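Ticket 1899 - Power adapter drops out on bench strip
Opened by: Archie Pringle
Site: Gesbridge, bench 4
Status: open

Step 1
Adapter cuts out whenever the strip gets bumped. Ottar Boström tried a wall outlet and it ran for 29 minutes without a blip, so the adapter looks fine. Great start!

Step 2
Moved the strip onto the felt mat at a slant, so the black plug can come straight down with its cable hanging over the front of the table. So much easier to get at! 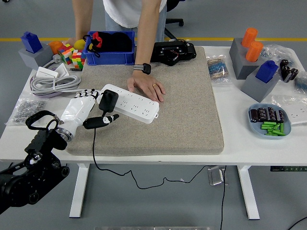

Step 3
Tried every socket in turn. The one nearest the loop tab is the loose one - you can feel it wobble, and I was thrilled to finally pin it down. The others grip really well.

Step 4
Replacement strip requested from Uvcombe. Please keep off the tab end until it arrives.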